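Subject: Re: [dakdale-pantry] Dried beans - how long is too long?
Date: Thursday, January 6, 2022

On the pantry list, someone wrote:
> I found a bag of pintos at the back of the cupboard from who
> knows when. Soaked them overnight, simmered them 3 hours and
> they're still like gravel. Is it the beans or is it our water?
> Also, what is everybody keeping theirs in these days?

Could be both! We're on the Farquharson Road side of town and the water up here is so hard it leaves a crust on the kettle, so I gave up on plain tap water for beans years ago. I put a pinch of baking soda in the soak (go easy, too much and they taste like soap) and that fixed most of my trouble. Old beans are another story. I had a bag of black beans over the holidays that I swear could have gone in a slingshot, and the soda did help, but I ended up using the pressure cooker anyway. Give yours 20 minutes under pressure after the soak and see where you are. If they're still hard, grind them up and thicken a soup with them.

As for keeping them, I went over to clear jars in December and I'm so happy I did - I can see when I'm low on lentils without pulling everything off the shelf. Clear plastic for me, because I have dropped 2 glass ones on that kitchen floor and I'm not sweeping up a third.

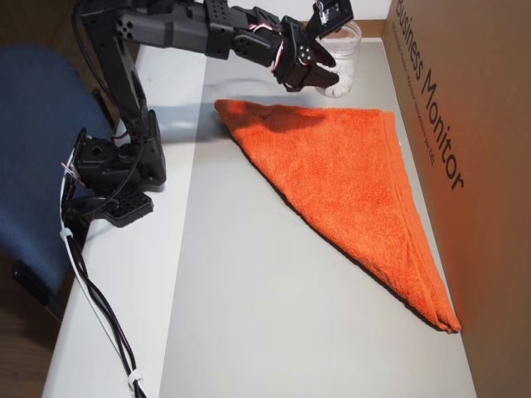 Clear plastic jar, on the white table.

I write the month I bought them on a bit of masking tape and stick it on the bottom, then new beans never go in on top of old ones. That last part took me a while to learn. Mixed ages cook at mixed speeds and you get mush and pebbles in the same pot.

One more thing, the co-op in Kandik has the big sacks of navy beans again if anybody wants to split one with me. I can't get through a whole sack by myself but I'd happily take half. Write me off list and I'll pick it up next time I'm out that way.

Oh, and don't salt-soak and soda-soak at the same time. I did it once and didn't like the skins at all.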